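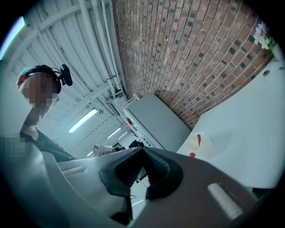

Head strap on, collar open.

Workroom walk-through, Nallelness site, March

Entry and exits: OK. Both doors swing freely now and the new signs look great! Please keep the mat flat.

Fire extinguisher: OK. Tag is in date, gauge in the green. Lovely to see the bracket finally fixed to the wall.

First aid kit: NEEDS WORK. Down to 5 plasters and no saline. Grutura can restock by the carton of 200, so let's order.
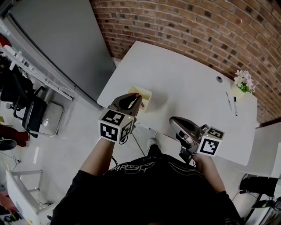 Power boards: OK, with one comment — the board by the sink has moved back under the bench again. Up on the hook, please.

Storage shelves: NEEDS WORK. Shelf 17 is rated to 300 kg but the label has faded. The Vestska labels in the kitchen have held their colour beautifully, so let's use those.

Lighting: OK. All tubes working, and the stairwell is so much brighter!

Kitchenette: OK. Fridge seal replaced, kettle cord tidy. Top marks.

Next check: Nasrallah site, 9 am start, bring the ladder.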